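Alis cell - upkeep meeting
Minutes, 2021-07-18

Chair: Flurina Fuchs
Also present: day operators, maintenance, one person from Brunner by phone

1. Last minutes
Accepted with one fix. The spare camera cover was ordered from Driltden, not from Brunner.

2. Gripper play
Maintenance reported play in the left finger of the hand-held gripper. The two screws at the finger base were tightened and marked with paint. If the marks move before the next meeting, the finger gets replaced. Spares in the drawer: 3.

3. Cleaning and the table setup
The cleaning steps were gone through again. Cloths are for the lens only. Sponges are for the tabletop and the outside of the housing and must never touch the lens. A cloth that has been on the table goes in the wash bag. The white basket stays at the table during work so that loose items have one place to go. Black gloves are worn for handling cloths and sponges.

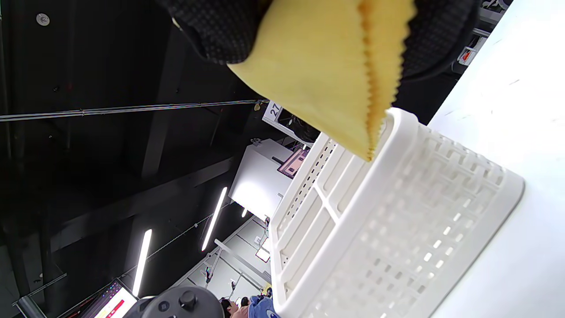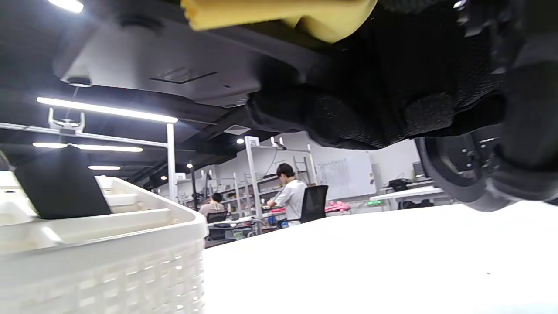 Operators asked if the lens could be wiped once a shift instead of before every run. Not agreed. Brunner said smears show up in the recordings well before anyone sees them on the live view. Wiping stays as it is, and the log sheet gets a column for initials.

The tabletop cleaner is down to 2 bottles. Flurina will order more, same type as before - the one tried in spring left a film.

4. Calibration
Run 108 was thrown out after the position check failed. Cause was a cable pulling on the mount. The cable now has a longer loop and a second tie. The check passed afterward. From now on it is done after every 25 runs and any time the cable has been unplugged.

5. Devden controller
Firmware update put off until September. The operators don't want it changed in the middle of a batch. Maintenance to save the current settings before then and keep a copy off the cell computer.

6. Other business
The drawer labels are peeling again. Operators to print new ones.

Actions
Flurina: cleaner order, new log sheet
Maintenance: paint marks, settings backup
Operators: drawer labels, used cloths to the wash at end of shift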